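Dosora Soap Dish with Lift-Out Tray and Clear Lid

Sold by Brulton Home
Item 831
Color: yellow tray, white base
In stock - ships in 2 days

I've gone through a lot of soap dishes in my life, and most of them ended up as a puddle with a bar of soap melting in the middle. So when we started picking bathroom things for the shop, I was fussy about this one. I had it next to my own sink for 14 weeks before I agreed to list it, and I'm still using it (the yellow has grown on me so much that I bought a towel to match).

It's a simple thing. There's a bright yellow tray with slots in the floor, and a white base for it to sit in. The soap rests on the tray, the drips go through the slots, and you tip the base out whenever you remember. I remember on cleaning day, mostly. Then there's a clear lid, which I didn't think I'd care about and now use every time I pack a bag.
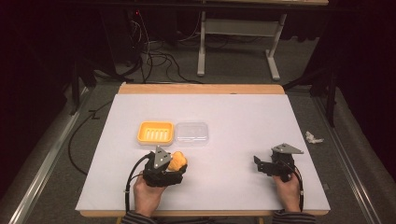 Can I put it away with a wet bar inside?

You can for a short trip, but take the lid off as soon as you get where you're going. Soap needs air to firm up again, and a bar left shut in for a week gets mushy in any dish, this one included. At home I leave the lid in the drawer.

What I like about it

The tray lifts right out. I rinse it under the tap, run an old toothbrush through the slots if there's gunk in them, and drop it back in. Soap scum comes off the yellow part with warm water and a bit of dish soap. For the base I use a splash of white vinegar every now and then - we have hard water here and it leaves a chalky ring on everything.

The corners are rounded too, so there's no sharp little angle for old soap to hide in. And I love that the color is so cheerful! My bathroom is white on white on white, and it needed something.

What I'd warn you about

The lid is very clear and very flat, and on a white counter it's easy to lose. I've put mine down beside the dish and then gone looking for it more than once. If your counters are pale, keep it somewhere you'll find it.

Big handmade bars can be a squeeze. The square-cut olive oil ones from Sepúlveda that we also carry need a trim along one side with a kitchen knife before they'll go in with the lid on. The Ala bars drop in fine as they come.
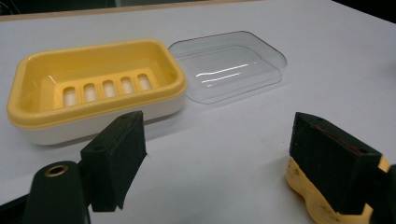
Shipping and returns

We've sent out 3,053 of these so far and they travel well in a plain padded box. If yours shows up with a crack or a lid that won't sit flat, write to us with your order number and we'll mail a new one. You can keep the old tray for a kitchen sponge. Returns are fine as long as the dish hasn't been used.

Goes with: Ala oatmeal bar, Sepúlveda olive oil bar, Brulton cotton washcloth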